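Arash Alipour has kept a desk at Bakke for almost 14 years, and he'll happily talk about it for as long as you let him.

"I like a tray," he told me, laughing. "Small flat things wander – put them in a tray with a good raised edge and they stay put!"
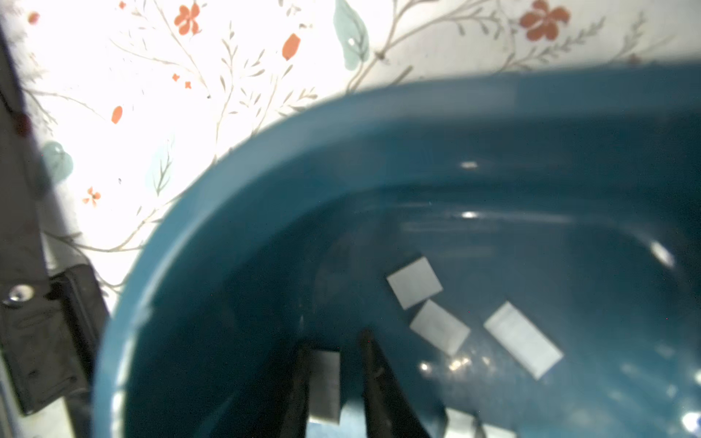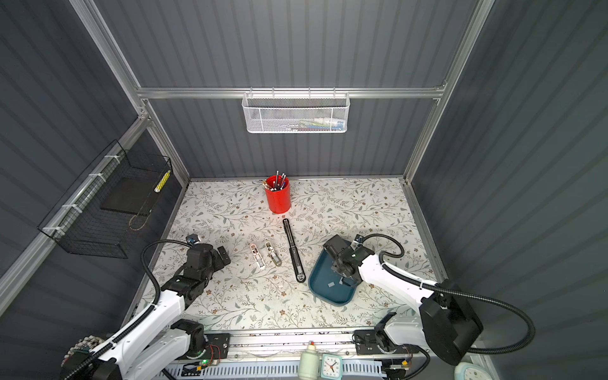

His mother taught him, he said, at a kitchen table in Odlow where she sorted buttons, stamps and whatever else came home in a pocket. "Pens stand up in a cup, little pieces go in something blue or green so the pale ones show. I still do it her way, and I'm 72."

He was back at it by 11, after a second pot of tea.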